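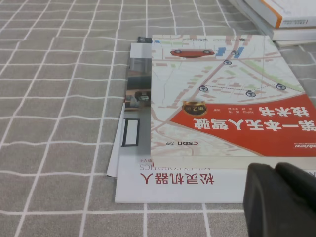
How to plan a driving holiday on paper

My sister-in-law plans her holidays by typing the name of a town into her phone and doing what it tells her. She has seen a great many ring roads. If you would like to see something else, you need a pencil, a paper map and one free evening, ideally one when the television is bad.

I have planned every trip this way since a week in April when the phone lost its signal outside Tresholm and we spent the afternoon going round the same reservoir in both directions. Pranab Wijesinghe was navigating. He still says it was a different reservoir the second time.

What you need

A road map of the area, no more than a few years old
A soft pencil and a rubber
A length of thin string
A notebook that will lie flat
Something to drink

Don't use a pen. You will change your mind, and then you will have a map with a large blue mistake across it for ever.

Step 1: Decide how far you will drive in a day

Do this before you look at anything pretty. My limit is 200 miles, and that's for a day when we are simply moving from one place to another. On a day with stops in it I halve that. Mitali Pramanik once put together a day of 414 miles with a castle in the middle. She reports that the castle has a very nice car park.

If you have children in the car, halve it again. If you have a dog as well, consider a cottage.

Step 2: Mark the places you really want

Go over the map and put a small pencil circle round anything that appeals. Be greedy. On our last trip I ended up with 19 circles for a six-day holiday, which is silly, but the cutting comes later and it's easier to cut a thing you can see.

Ask everyone who is coming to choose one place, and write their initial beside it. This is for use in arguments. Skye Leckie chose a museum of lawnmowers and defended it so well that we all went. I would go again.

Step 3: Lay the string

Hold one end of the string on your starting point and bend it along the roads to the first circle, then on to the next. Pinch it where you finish, pull it straight and hold it against the scale bar in the corner of the map. It will come out a bit short, as string doesn't care for bends, so add a tenth. In hilly country add a fifth.

Now look at what is left lying miles away from the string. Those places are the ones to rub out. Give yourself a minute of mourning for each.

Step 4: Work out the nights

Count along the string in day-sized pieces and put a cross wherever a day ends. You will find that the crosses fall in fields. Slide each one back to the last decent-sized town, never forward to the next, because you will be hungrier and crosser at the end of the day than you can imagine now.

Try to spend two nights in at least one place. Unpacking a bag every evening is fine for the first three days, after which people begin to say things about each other's socks. We did two nights in Grekon and it saved the whole week. There was a launderette.

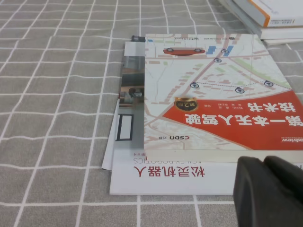

Book the first night and the last night, and any night that falls near a festival or a big wedding venue. The rest can be left until a day or two before if you are travelling out of season. Gayan Bepari books all of them, down to the breakfast times, and he sleeps better than I do.

Step 5: Write it out by hand

One page of the notebook for each day. At the top, where you wake up and where you will sleep. Under that, the road numbers in order, with the name of one village on each stretch so the navigator has something to shout. My page for the run to Nellov looked like this:

Leave by half past nine
Coast road as far as the lighthouse turning
Coffee (not the place with the flags)
Inland over the hill, gate may be shut
Lunch wherever we are at one
Nellov by five

Leave the bottom third of the page blank. It fills itself up with phone numbers, petrol, and the name of the pub somebody's uncle told you about.

Step 6: Give somebody a copy

Leave a copy with someone at home. Jahangir Fakir has ours, and rings us every evening to ask whether we have got there. It's a kind thought and it always comes during pudding.

A few things that go wrong

The map won't fold back up. Fold it with the part you need on the outside and leave it like that until you are home.

Two people want to navigate. Swap at lunch. The person in the back is in charge of sweets and must not speak about left turns.

You fall behind. Drop a circle. We had 16 left on the morning we set off and reached nine, and the list of what we missed went straight into the notebook for next year, with the lawnmowers written in again at the top in Skye's handwriting.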